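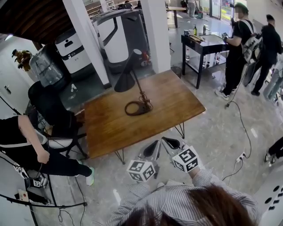 Ticket: left tracker pose drifts during lamp task
Project: Teltley student manipulation project
Component: hand-held grippers, marker tracking
Severity: blocks recording
Status: open, workaround in place

Summary

Left gripper pose drifts away from the right one during the desk lamp task. The offset starts near zero and grows when the wearer reaches past the lamp base. Right gripper is stable in the same takes. Episodes recorded since the April software update are affected. Older ones replay correctly.

Setup

Two hand-held grippers, one operator, head camera. Marker cube on each gripper body. Task is "reposition lamp": grasp the stem, move the lamp across the wooden table, release. Tracking runs in Virance on the team laptop. Export goes to the Bartoš converter, then to training. Cube geometry file is shared by all grippers and has one entry per cube face.

Expected: distance between left and right cube matches the tape measure to within 4 mm at rest.
Observed: matches at the start of the take, off by several centimeters by the end. No error in the console. Confidence value for the left cube stays high the whole time.

Log

Entry 1
Checked the dataset. 3,754 episodes total, 392 of them recorded after the update. Converter rejects none of the 392, so the fault passes validation. Opened one at random and the left fingers end up below the tabletop on replay.

Entry 2
Swapped left and right grippers, same operator. Drift stayed with the left hand. Rules out a damaged cube or a loose mount on that unit. Put them back.

Entry 3
Swapped operators. Drift still present, smaller. Second operator is taller and holds the left hand farther from the body. Asked for a third run with elbows kept in. Drift got worse.

Entry 4
Suspected glare from the tabletop, the varnish is glossy. Covered the table with a gray cloth from the supply closet. No change after 5 takes. Cloth also bunched up under the lamp base, so two of those takes are useless for anything else. Removed it.

Entry 5
Suspected the lamp cord. When it is looped around the base it sometimes crosses the lower faces of the left cube. Taped the cord down behind the lamp and repeated. Drift reduced but not gone. Keeping this on the list as a contributing factor.

Entry 6
Read the Virance changelog properly. The update changed the default for "single-face solve" from off to on. With it on, the tracker accepts a pose from one visible face. With it off, it needs two. A single face seen nearly straight on gives an ambiguous tilt, and the filter then carries the wrong solution forward. This fits entry 3: elbows in turns the left cube square to the head camera.

Entry 7
Set single-face solve to off. Drift gone in all takes. New problem: the pose drops out for almost a second whenever only one face is visible. Converter fills the gap by linear interpolation, so the gripper slides through the lamp shade on replay. Unusable for training but at least the dropout is flagged.

Entry 8
Tried hair and sleeves as the cause of the remaining dropouts. Long hair can fall into the lower part of the head camera view and cover the wrists. Operator tied it back. Fewer dropouts, count not recorded. Added "hair tied back, sleeves above the cube mount" to the pre-take checklist.

Entry 9
Posted to the Cokirholm support forum, where the mounts came from. Reply suggests rotating the left cube 45 degrees on its mount so that two faces point at the camera in a normal grip. Needs a new entry in the geometry file. The file currently assumes both cubes are mounted the same way, so left and right have to be split first.

Workaround

1. Single-face solve off. Check it after every restart, the setting is not saved with the profile.
2. Tape the lamp cord down behind the base.
3. Discard any take with a flagged dropout during grasp or release.
4. Tape measure check at start and end of each session. Write both numbers in the session sheet.

Do not re-export the 392 with the old settings. Raw video is kept for all of them and can be solved again once the geometry file is fixed.

Open items

- Split geometry file into left and right.
- Print an angled mount, test fit on the spare gripper first.
- Ask Bartoš maintainers for an option to cut at dropouts instead of interpolating.
- Find out why confidence stays high on an ambiguous solve.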